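Shape blocks for the sorting station — project report, group Drenley
Carola Baumgart
19 April 2019

What we were asked to do

Design a small play set for the Kulum after-school room. Kids age three and up. Had to be cheap, had to fit on one table, had to survive being thrown. We picked shape blocks on a board because two of us had little cousins to test on and becuase nobody wanted to sew.

The blocks

Shapes are star, cube, cylinder and heart. First list had a triangle and a moon too but the moon rolled under everything and the triangle had corners the Kulum staff didn't like. Colors are red, blue, green, yellow. We wanted a color to turn up on more than one shape, so a kid can't just sort by color and be done. Red star and green star. Red cylinder and green cylinder. Heart in yellow.

Top faces are ribbed. This was an argument. Brinkmann's group went smooth and theirs do look cleaner. But small hands with yogurt on them, so ribs. Star points are slightly rounded, sharp ones lost in February after the first try-out. 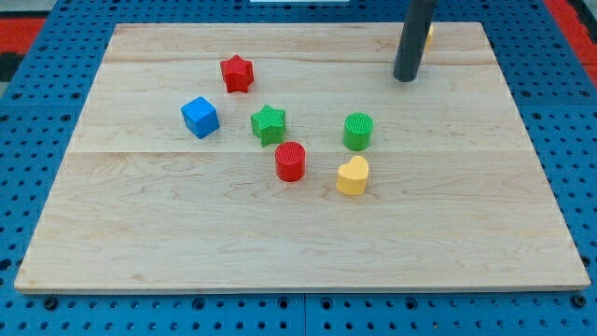 The board was the slow part. Pale wood, light grain, no paint. I wanted it plain so the colors do the work — a patterned mat was tried first and the blue pieces kept getting lost on it. Sanding took two afternoons. Should have been one, we started with the wrong grit.

Testing

8 kids, in pairs, 21 minutes per pair including the bit where they don't want to start. No instructions first, then "put the same ones together." Most sorted by color anyway. Two went by shape. One pair made a parade and would not sort at all, which we wrote down as a result.

Stars were picked up first nearly every time. The cube got used as a seat for the heart. Cylinders roll if put down on their side, the kids loved it, the staff less.

Problems

- Cube is boring, said by three kids seperately
- Only one heart, caused a fight
- Storage bag too small, we measured the blocks and forgot the board

What we would change

More hearts. A rim on the board, low, maybe a finger wide, for the rolling. Drivcombe has offered offcuts for it. Also write down the test notes the same day and not a week later — half of mine say "good" and I don't know what was good.

Handover to Kulum is after the break. Bag still to be sewn.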